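6월, 오후 4시 조금 넘어서
작성: 반서아

원격 조작 수칙을 다시 손보는 중이다. 지난번 판은 자와드 파루키 님이 쓰신 초안에 내가 이것저것 덧붙인 것이라, 솔직히 말하면 읽다 보면 숨이 찬다. 새로 오신 분들이 끝까지 읽고 싶은 글이면 좋겠는데 아직은 좀 멀었다. 그래도 다들 의견을 많이 주셔서 고마운 마음으로 하나씩 옮겨 적어 둔다. 순서는 엉망이니 양해 부탁드려요.

먼저 제일 말이 많았던 접근 속도. Ballwood 과제 때는 선반 앞 300mm 안으로 들어오면 무조건 저속으로 바꾸기로 했었다. 이번에도 그 숫자는 그대로 두자는 쪽으로 기울었다. 다만 손목 기준인지 손끝 기준인지 문서에 안 적혀 있어서 사람마다 다르게 재고 있었다! 손가락을 다 편 상태의 손끝 기준으로 못을 박기로 했다. 자와드 님은 손목 기준이 계산하기 편하다고 하셨지만, 설명을 듣더니 웃으면서 양보해 주셨다.

그다음은 쉬는 팔. 한쪽 팔만 쓰는 작업이면 다른 팔은 낮게 내려 두고, 작업하는 팔이 지나갈 길에서 빼 둔다. 당연한 얘기 같아도 글로 없으면 꼭 빠뜨리게 된다(나부터가 그렇다). 오늘 하는 슬리퍼 선반 작업도 이 수칙대로 한다.

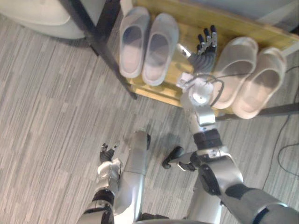
선반 작업. 오른손은 회색 슬리퍼와 흰 슬리퍼 사이, 왼팔은 바닥 가까이.

흰 쪽처럼 물건이 판 앞쪽 모서리 밖으로 나와 있는 경우를 어떻게 할지도 정해야 한다. 예전 판에는 "물건은 선반 위에 있을 것"이라고만 되어 있는데, 걸쳐 있는 것도 위에 있는 건지 애매하다. 내 생각에는 걸쳐진 상태도 시작 상태로 허용하되, 기록지에 '돌출'이라고 한 줄 써 주면 충분할 것 같다. 집에서 신발 벗어 두는 모양이 늘 반듯하지는 않으니까, 그런 배치를 다 빼 버리면 오히려 아깝다. Luvbridge 쪽 기록지에는 그 칸이 없어서 비고란을 같이 쓰기로 했다.

바닥 케이블 항목은 문장을 바꿨다. "케이블에 주의한다"는 너무 막연해서, "시작 전에 팔과 받침 주변 케이블을 눈으로 끝까지 따라가 본다"로. 길지만 이쪽이 훨씬 낫다. 카펫 위의 검은 선은 그나마 잘 보이는 편인데, 선반 다리도 검은색이라 그 근처에서는 한 번 더 천천히 보면 좋겠다.

비상정지 담당은 조작자와 따로 둔다. 이건 의견이 갈리지 않았다. 담당자는 휴대폰을 내려놓고, 자리를 뜰 때는 꼭 소리 내어 말하기. 대답을 듣기 전에는 일어나지 않기로 했다.

지금까지 Bucur 폴더에 쌓인 기록이 1,951건인데, 옛 수칙으로 쓴 것은 고치지 않고 그대로 둔다. 새 판 번호는 9로 하고, 이후 기록지 맨 윗줄에 그 번호를 적는다. 섞이면 나중에 찾는 사람이 고생한다.

남은 것: 손끝 기준 그림 한 장 그리기, 비고란 문구를 Buvonville 팀에도 보내기. 자와드 님께는 내일 아침에 초안을 드리기로 했다.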